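## About Brodalen

Brodalen began with one corner shop and a kettle that was never off, and we like to think the welcome hasn't changed much (the tea certainly hasn't!). Mudassar Khattak opened the doors in May, with 14 regulars by the end of the first week. 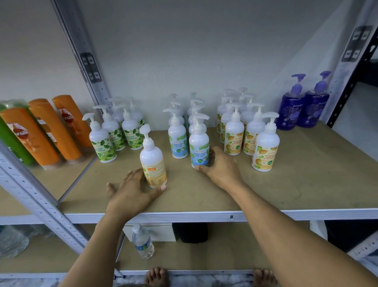 We now have three shops, and our Kitia card has 3000 members.

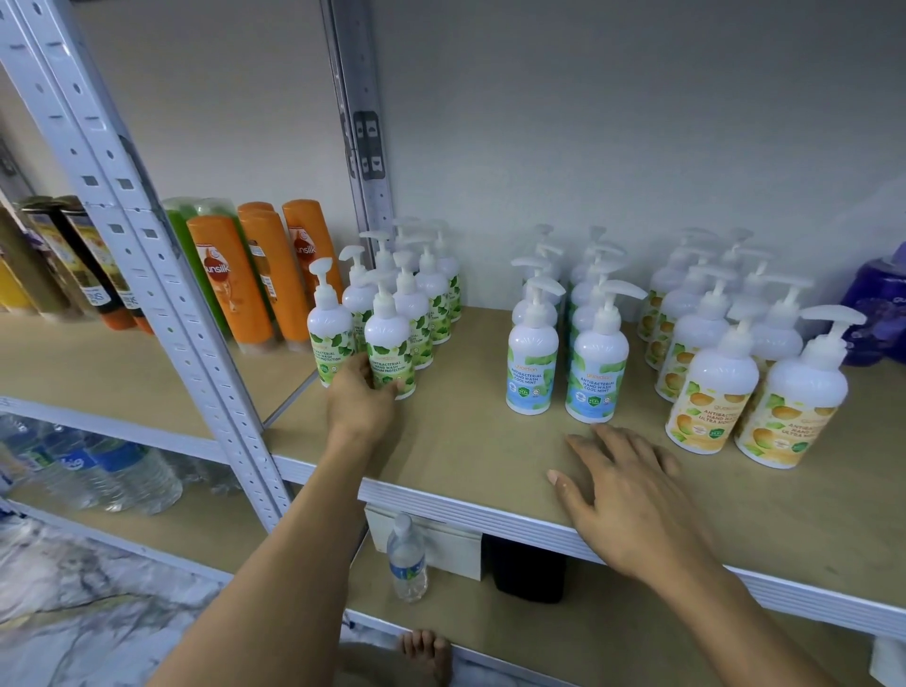 If you're nearby, do come in and say hello – Mudassar is usually at the counter before lunch and loves a good natter.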